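September 20, 2021

Fridge task again with Kassa at Restgate. She is meant to open the freezer, put the fruit away and shut the door. Abena ran the controls, I kept hold of the stop button. 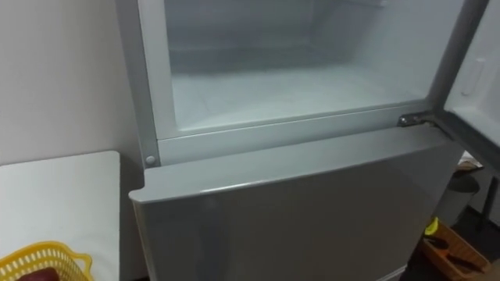
Fault at run six. The right arm went up and stayed up. No error on the screen, just no answer from the elbow for 14 seconds, then a jerk hard enough to make Juraj step back. I pressed stop. Abena wrote it down as error 142 — lost signal — but the log only showed that after the restart.

After lunch

Door work only, slow speed. 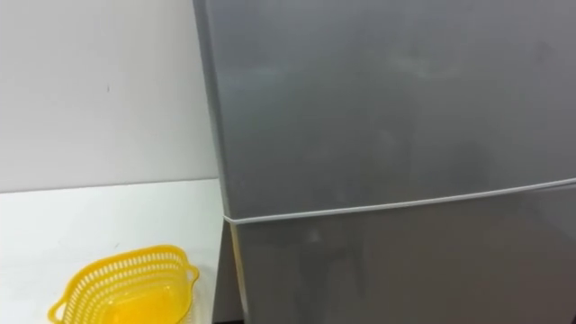 Evening

Juraj thinks a cable is pulling when the arm is high. I think it is the plug at the shoulder. We argued a bit and agreed to swap both.

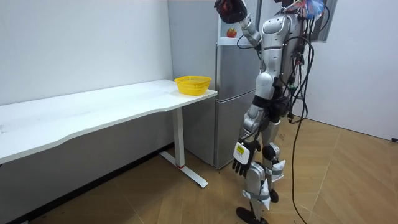
Tomorrow

Ring Treasa at Brernby for the spare cable. No one inside arm's reach until it is fitted.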